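Rotik研究所发布科研人员国别归属统计方法报告

Burkport讯(4月)——Rotik研究所科学计量部今日发布《科研人员国别归属统计方法报告》。报告讨论在编制科研人员国别分布数据时,如何处理出生国、国籍、受教育国与任职机构所在国之间的差异,并给出一套可复核的编码规则。报告由Bianca Munteanu与Roland Fairclough共同撰写,数据核验由Arnham大学图书馆文献计量组完成。

各类科学家排名和国别占比数据近年引用频繁,但统计口径差别较大。部分榜单按论文署名单位归类,部分按姓氏推断族裔来源,另有部分采用公开履历中的出生地。三种做法得到的占比不可直接比较。报告以同一份样本分别套用上述口径,测算口径变化对结果的影响。

样本与数据来源

样本包含2,750名科研人员,覆盖物理、化学、生命科学、计算机科学等领域。入选条件为在统计窗口内以第一作者或通讯作者身份发表经同行评议的论文,且公开履历可查。履历信息取自机构主页、学位论文致谢页与作者自行登记的标识符记录。每份履历由2名编码员独立录入,录入结果不一致的条目交由第三人裁定,裁定理由一并存档。

统计窗口为12年。窗口内更换任职国家的人员按年度拆分,各年度分别计入相应国家,不作四舍五入。同时在两国任职的人员按署名次序记录主、次单位,主单位用于主表,次单位仅用于附表。

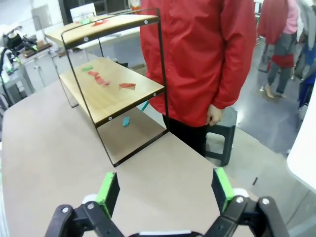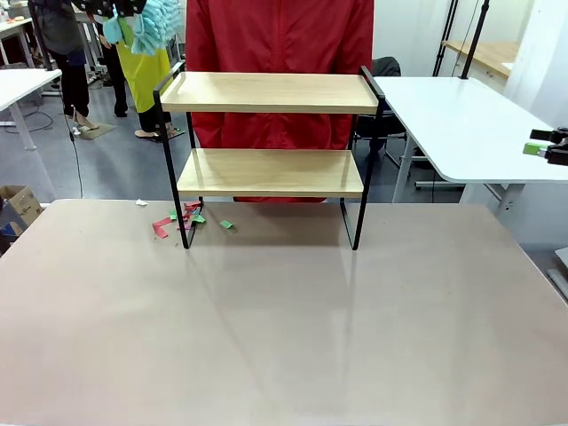
双层搁架,浅色木板,黑色金属框架。

口径定义

报告将国别归属分为3个层级。第一层级为任职国,以论文署名单位所在地为准;第二层级为培养国,以授予最高学位的机构所在地为准;第三层级为来源国,以本人公开声明的出生地或国籍为准。三个层级分别列表,不合并计算总分,也不设权重。

姓氏推断法未被列入正式口径。测试显示,该方法对婚后改姓者、使用转写姓名者以及多语言地区出身者的误判较为集中,且误差方向不一致,难以通过统一系数校正。报告在附录中保留了该方法的测试结果,供其他研究者对照。

对于历史上发生过边界变更的地区,报告采用出生时的行政归属与现行行政归属双重编码。使用者须在引用时注明所选编码。两种编码结果差异较大的国家,主表以星号标出。

主要结果

小规模国家的占比对口径最为敏感。从任职国口径切换至来源国口径后,科研人员外流较多的国家占比上升,科研机构集中的国家占比下降。人口规模较大的国家排序变化较小。学科之间亦有差别,计算机科学的口径敏感度高于化学。

“引用某国科学家占比时,分子和分母都应写明。”Munteanu表示,“分子采用来源国,分母却采用任职国总量,得到的比值没有解释意义。我们在检索公开材料时多次遇到这种情况。”

Fairclough负责报告中的误差分析部分。他指出,履历缺失并非随机分布,早期职业阶段人员的缺失率偏高,因此来源国口径的结果应与缺失率同时列出。报告未对缺失值进行插补。

适用范围与限制

报告结果不适用于评价个人学术水平,也不构成国家科研能力的排序。样本只涉及有公开履历的人员,企业内部研发人员和涉密岗位人员不在统计范围内。非拉丁字母姓名的同名消歧依赖人工核对,仍可能存在残余误差。

数据获取

编码手册、裁定记录摘要和汇总表可向研究所索取。个人层面的原始数据不对外提供。Deschamps基金会为本项目提供经费,未参与样本选择、编码和结果撰写。

修订意见可以书面形式提交科学计量部,来函请注明条目编号及所依据的公开来源。经核实的更正将写入下一版编码手册。

关于Rotik研究所

Rotik研究所位于Burkport,从事科学计量、科研数据标准与科技史文献整理工作。

媒体联系
Rotik研究所科学计量部,Bianca Munteanu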